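Skindara Technical Forum
Planning and Perception > Tabletop Manipulation
Topic: Grasp candidates rejected on perforated containers after planner update

keskin_integration
Member
Good morning. Our laboratory at Keskin is evaluating the Grikik planning stack for pick-and-place tasks on a shared tabletop. Following the January release, the planner rejects nearly all grasp candidates on one category of object: containers with holes in the walls, such as colanders and slotted baskets. Plates, bowls and toy fruit remain unaffected.

The message returned is "no valid contact pair." The point cloud is complete on the rim and sparse on the side walls. The planning request uses the default budget of 140 candidates, all of which are discarded at the contact stage, before collision checking begins. The previous release returned usable grasps on the same recorded clouds.

We would be grateful to learn whether other sites have observed this behavior and whether a supported setting exists to address it.

trikville_lab_ops
Senior Member
We can confirm the behavior at Trikville. The January release changed the default contact patch test. A patch is now required to contain a minimum number of surface points within the finger width, and a perforated wall does not meet that requirement at the default voxel size of 8 mm.

The relevant parameter is contact_min_points. Please reduce it for the affected object class only. A global reduction will admit poor grasps on thin edges elsewhere in the workspace.

perception_desk
Member
I must respectfully disagree with the recommendation above. Lowering the threshold treats a perception problem as a planning problem. The holes are real, and the sensor is correct to report no surface there. The question is whether the segmentation stage should pass a raw cloud to the planner at all. Our group fits a closed shell to each segmented container and plans on the shell. The contact test then passes with the default values.

trikville_lab_ops
Senior Member
The shell method is sound for side grasps on rigid containers. It is less suitable when the intended grasp is on the rim, as the shell closes the opening and the planner will report a collision for any finger placed inside the container. We tested this arrangement last year and withdrew it for that reason.

May I ask keskin_integration to state which approach direction is in use, and what else is present in the workspace?

keskin_integration
Member
Certainly. The approach is from above with a two-fingered gripper, and the intended contact is on the rim, with one finger inside and one outside. The arm enters from one corner of the table and reaches toward the middle. The container is an oval green colander. A plate with a ketchup bottle lying on it and a small bowl are on the far side of it, toy fruit is on the near side, and a large monitor stands along one edge of the table.

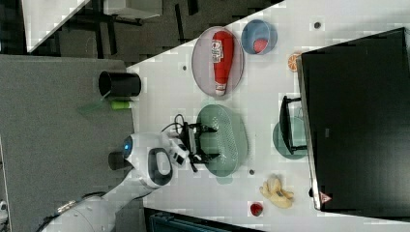
The monitor is modeled in the planning scene as a fixed box with a margin of 10 cm. The remaining objects are added from segmentation at the start of each planning cycle. Cable clearance is handled by a joint limit on the wrist and does not form part of the collision model.

In view of the rim grasp, I share the concern about the closed shell. I have nevertheless run both proposals on our recorded clouds. With the reduced threshold applied to the container class, valid rim grasps are returned. With the shell, every rim grasp is rejected as a collision, and the side grasps that pass are wider than our gripper can open.

perception_desk
Member
Thank you for the detailed report. I accept that the shell is not appropriate for this grasp. I would still not recommend the threshold change as a permanent measure. An open shell, fitted to the wall and left without a lid, would preserve the interior and give the contact test a continuous surface. The fitting step does require a reliable estimate of the rim plane.

grikik_maintainer
Moderator
The maintainers have reviewed this topic and wish to clarify several points.

The change to the contact patch test was intentional. It was introduced after reports of grasps being placed on isolated noise points. Its effect on perforated objects was not identified during release testing, and the release notes should have listed the new default.

Per-class override of contact_min_points is supported. Place the value in the object class file and restart the planning server. A reload of the scene alone does not apply it.

The open shell is available as an experimental option under container_model. It is not covered by the support agreement at this time.

Sites that override the threshold are advised to raise the candidate budget from 140 to 2,000 for the same class, as the proportion of low-quality candidates will increase and the ranking stage benefits from a larger pool.

trikville_lab_ops
Senior Member
A budget of that size will have a noticeable effect on cycle time where planning runs on the same machine as segmentation. We would suggest increasing it in stages and recording the planning time at each one.

perception_desk
Member
Agreed on that point. I would also ask the maintainers to consider making the patch test aware of the wall fit, so that the override is no longer needed.

grikik_maintainer
Moderator
The request has been entered in the tracker under contact evaluation. No release has been assigned.

keskin_integration
Member
We have applied the per-class override and restarted the server. The rim grasps from the live sensor now agree with those from the recorded clouds. The candidate budget is unchanged for the present, and I will post planning times once the larger values have been tested. Could the maintainers confirm whether the class file is read before or after the site configuration? The two currently hold different values on our system.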